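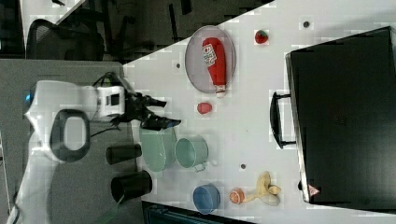

The Lesel comparison is an informal trial of gripper fingers and arm controllers, named after the street on which it was first held. It sets competing hardware the same kitchen chores and records how often each one manages them. The props are the usual ones in the field, among them a ketchup bottle, a mug on its side and a banana, and a two-finger gripper is expected to treat them all with equal respect. The ketchup bottle has the longest entry in the rule book. The strawberry has one line, which says not to squash it.

The trial was devised by Vilho Hakala, then employed at Demico to write controller software, after a disagreement with Pentti Heiskanen over whether a soft fingertip could make up for a bad controller. Heiskanen held that it could. The first series, run over one November, was meant to settle the question and produced 80 pages of notes, in which both men found support for their views.

Method

Each entrant gets 500 attempts, split between picking up, placing and sorting. Arm speed is fixed for the whole series. Fingers may be swapped between blocks but not within one, a rule added after the second series and still known as the Heiskanen rule, to his annoyance.
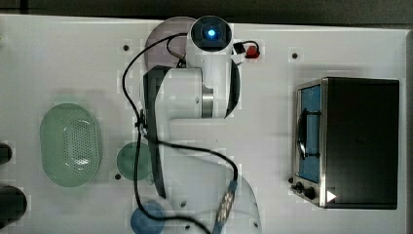

Scoring is simple on paper. A clean grasp earns 4 points, a grasp that slips but recovers earns half that, and anything that ends on the floor earns nothing. Disputes usually concern what counts as a recovery. Hakala's original wording, "the object is where it was meant to be, more or less," has survived three revisions.

Results

In the most recent series the Ikonen fingers did best on round objects and worst on thin rims, where they tended to push a plate politely across the table. The Dodix pair was slower to close but held cups by the handle more often. Changing the controller moved the scores more than changing the fingers did — a finding Heiskanen has described as preliminary.
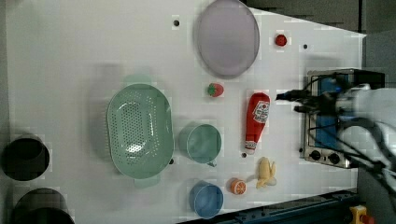 Critics note that 500 attempts is a small number when split three ways, and that a longer run of 1000 was abandoned on a Tuesday for lack of patience. The scores also say little about real kitchens, where the fruit is softer and the dishes are dirty. The rule book is still in use, with an appendix on bananas.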